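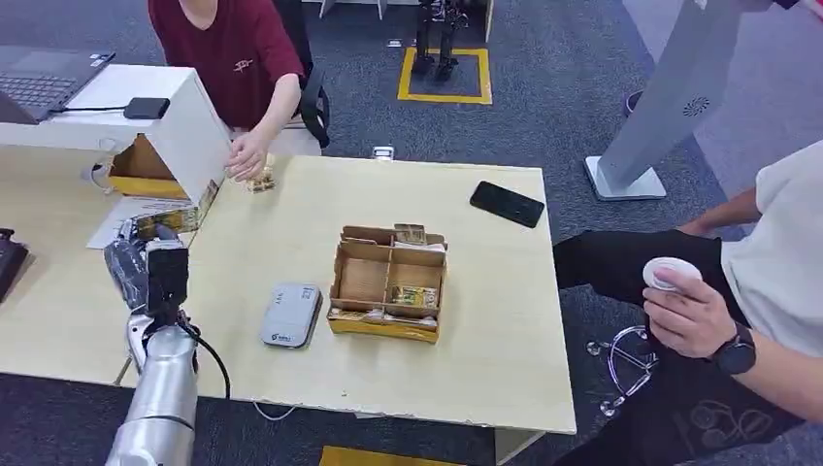 Tuva Nordin wrote to me that a novel of 26 chapters should not need a family tree on page one. I understand her, but for Kinusley I used the tree only two times.

2/5
The book is by Signe Brekke. Three sisters sell their father's ferry in Hollby and each of them tells the sale differently. The youngest one lies, and I believed her until chapter 19.

3/5
What I liked less: the letters. They are beautiful, but all the sisters write in the same voice. Maybe in the original it is different, I can't judge this.
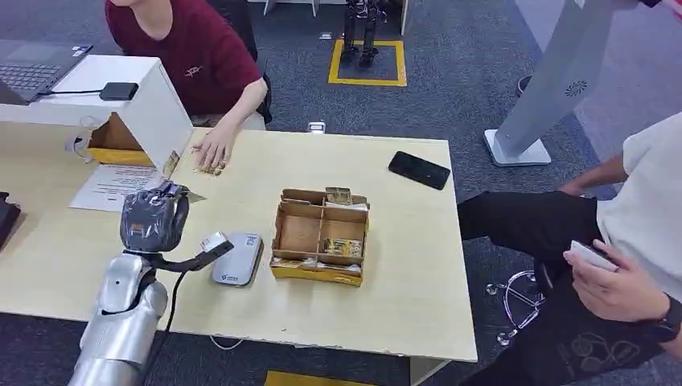
4/5
Who should read it
If you enjoyed Strand, her first novel, you will feel at home. If you want a fast plot, please borrow it before you buy it. The middle part is slow and it rains very much.

5/5
I give four stars. In August I will read Nukcombe by Stellan Åberg, which Tuva says has no family tree at all.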